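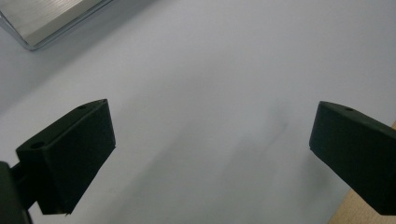

White tabletop, close up

Moving after you stop working – own place or retirement community?
Retirement Living board

flurkia_bound
I stop work in March and my wife finished last year. We have a paid-off house in Matlala with stairs, a big yard and a furnace that needs replacing. We looked at a two-bedroom unit in Worura, the retirement community out past the lake. The monthly fee is $1659 and covers water, trash, mowing and snow. Meals are extra. Has anyone here made this kind of move early, while still in good health? Most people I know waited until they had to.

porchlight126
We moved at 66 and I would do it again. Packing up a house is hard work and I was glad to have the knees for it. Ask how much the fee went up in each of the last few years. Ours has gone up every year but one.

dry_creek
I'd go the other way. $1659 a month buys a lot of mowing. You could put in a stair lift, replace the furnace and hire a kid for the yard and still be ahead after the first year. Then sell when you need to.

porchlight126
That works until the roof goes. Also, prices at these places don't stand still while you wait, and some want you to be in decent health when you come in.

dry_creek
Some do. Worura may not. He should ask before he sells anything.

flurkia_bound
I did ask. There is no health check for the regular units, only for the assisted wing. There is a waiting list for that wing and residents go ahead of outsiders. The deposit to hold a unit is $300 and you get it back if you change your mind before signing.

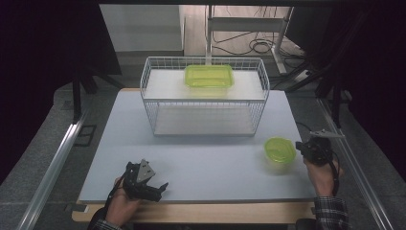 My wife's worry is the kitchen. It has one short counter and no pantry, and she cooks every day. She has started sorting what we own into keep, give to the kids, and sell. We are still arguing over the canning jars.

muner_mike
We went from a four-bedroom to a two-bedroom in Muner. Measure the cabinets before you decide what to keep. I took the measurements off the floor plan and they were wrong by several inches. We ended up giving away a table we had paid movers to bring.

porchlight126
Yes to measuring. And ask if you can stay a couple of nights in a guest unit. We did that on a Thursday and found out the dining room closes at 6:30 and the walls are thin on the ground floor. We took an upstairs unit by the elevator.

dry_creek
Guest stay is a good idea, I'll agree with that. I still think he should rent out the house for a year before selling it.

muner_mike
Being a landlord at 65 with an old furnace is not my idea of retirement. We tried it for 2 winters.

dry_creek
Plenty of people pay a manager to handle that.

flurkia_bound
Renting is out, we need the money from the house to make the numbers work. I called about a guest stay and they have one open next month. I'll bring a tape measure and get the fee history in writing while we're there.

porchlight126
Ask about guest parking too. Ours is six spaces for the whole building.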